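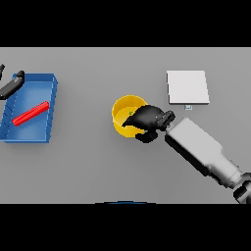 Jummai Abubakar objected, at the close of the previous lecture, that a warning which reaches every ministry and still changes nothing can hardly be called a warning at all. The objection is a serious one and this handout takes it as its starting point. It asks what has to be in place before scientific advice on a changing climate is acted upon by the bodies that receive it.

Unit 9: From Evidence to Decision

Reading for this unit: course reader, chapter 11, with the Skevell case file. Students who have not yet read the section on river catchments should do so before the seminar.

1. Terms used in this unit

Advice means a written statement of evidence prepared for a person or body with the power to decide. A report published for general readers is not advice in this sense, although it may later be cited as such.

Uptake means that the advice is mentioned in the record of a decision. Uptake does not imply agreement. A council that records its reasons for setting advice aside has still taken it up.

Delay means the time between receipt and the first recorded decision. Students often measure delay from the date of publication, and this leads to errors, particularly where a report passed through several offices before it reached the one that mattered.

2. The Skevell case

Skevell is a low-lying coastal district with a single main road, a small harbour and a good deal of grazing land behind an old sea bank. The district authority commissioned a study of flood risk under several levels of sea rise. The study identified 433 homes that would flood in a severe surge if the bank were left at its present height.

The findings were presented in April and were not disputed. Even so, the authority approved a further 600 homes on the same land before it had reached any decision on the bank. The planning papers do not refer to the study. By the definitions above, the advice was received and there was no uptake.

Three explanations have been offered in the literature, and the seminar will consider each of them.

(a) The separation of duties. Housing and sea defence were handled by different departments, each with its own budget and timetable. The planners were not obliged to consult the engineers, and the engineers had no right to comment on individual applications.

(b) The form of the advice. The study gave its results as a range of outcomes by the end of the century. Members worked to a four-year term and were offered no intermediate dates. Several said afterwards that they had understood the findings and had not known what was being asked of them.

(c) The distribution of cost. Raising the bank would have fallen on present ratepayers, while most of the benefit would have gone to later residents. It should be noted that this explanation predicts delay in nearly all such cases, and so does little to account for the places where action was prompt.

3. Comparison: Derusia

Derusia faced a similar rise in risk along its lower river. The advice it received was, if anything, less certain than that given to Skevell. The difference lay in procedure. Under a standing rule, any application within the mapped flood area had to carry a signed statement from the river engineer, and the decision was void without one. Uptake was therefore complete, and two large applications were withdrawn before they came to a vote.

Critics of the Derusia rule argue that it gives an unelected officer too much weight. Supporters reply that the engineer has no veto and that members remain free to approve any scheme, provided that they do so on the record. Both positions should be represented in written work.

4. A note on blame

Essays on this topic tend to assign fault to individuals, usually to politicians. Where the record supports such a judgement it may be made. Markers will expect evidence of what the person knew, when it was known, and what powers were held at the time. General remarks about public indifference will receive no credit.

5. Preparation for the seminar

Read the minutes in the Skevell case file and note each point at which the study could have been raised. Prepare a short statement, of no more than one page, on whether the Derusia rule could be adopted in Skevell without a change in the law. Those taking the Ondura option should substitute the drought planning papers and answer the same question for that region.

Written work is to be submitted through the department office in the usual way. Extensions must be requested before the deadline.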